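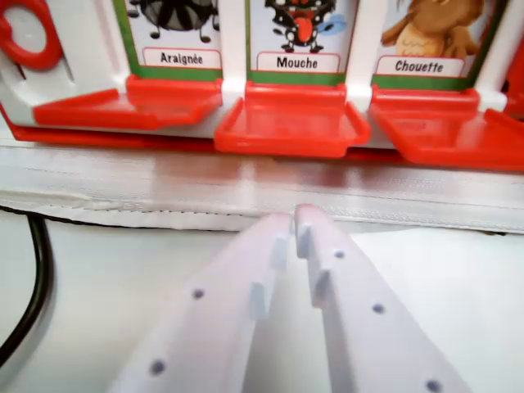

桟橋の下のカモよけネット、目合いはどのくらいにすればいいですか?

40ミリで足りてます。それより粗いと頭を突っ込んで抜けなくなるのが出るので、うちはそこから上げてません。

Sumgate係留場のMLのみなさま、上は電話で同じことを何度か聞かれたので先に書きました。以下、先日の質問への返事です。出先なので短め。

2019年2月13日(水) Yaman桟橋利用者 wrote:
> 冬の間にカモが浮き桟橋の下に入り込むようになりました。
> 糞で板が滑ります。先週うちの子が転びました。
> Nuseroの音の出る装置を買おうか迷ってます。
> あと、ネットは自分で張ってもいいものでしょうか。
> 巣を作られる前になんとかしたいです。

転んだ件、お大事に。

音の装置。うちも一台置いてました。最初の四日くらいは寄ってこない、そのあと普通に隣で寝てます。置き場所を毎日変えるとまだまし。でも毎日は無理でした。隣の船の人にうるさいと言われて夜は切ってたし、それだと意味ないかも。

ネットは自分で張って大丈夫です。ただし管理棟に一声かけてから。Flirnbridge側は水面から上だけ、Yaman側は水中まで下ろしてよかったはず。ここ、最近変わったかもしれないので要確認。

材料代、うちの区画で3000円。結束バンド込み。安いバンドは一冬で割れました。黒の耐候のやつを買ってください。

張る前に必ず下をのぞくこと。中に残ったまま閉じると大変です。懐中電灯で端から端まで。卵があったら触らずにその場で中止、管理棟へ連絡。巣や卵を勝手に動かすのは法律的にまずいです。4月に入ると産み始めるのがいるので、やるなら今月中が楽だと思いまう。

張ったあとも週に一度はたるみを見てください。潮で引っ張られて角から開きます。うちは北の角がいつもやられる。

板の糞は乾く前にデッキブラシと水だけで。洗剤は流さないで下さい、そのまま海に入るので。乾いてしまったら濡らした麻袋をかぶせて一晩。けっこう落ちます。

それと餌。土日にパンをやってる人がまだいます。看板の真横で。あれが続くとネットも装置も効きません、見かけたら声かけてもらえると助かります。

ネットの余りが倉庫の棚、1716番の箱に入ってます。長さは測ってないですが二区画ぶんはありそう。使う人はどうぞ、ハサミは戻しといてください。

犬の話はまた今度。船出すのでこのへんで

Sumgate 南桟橋より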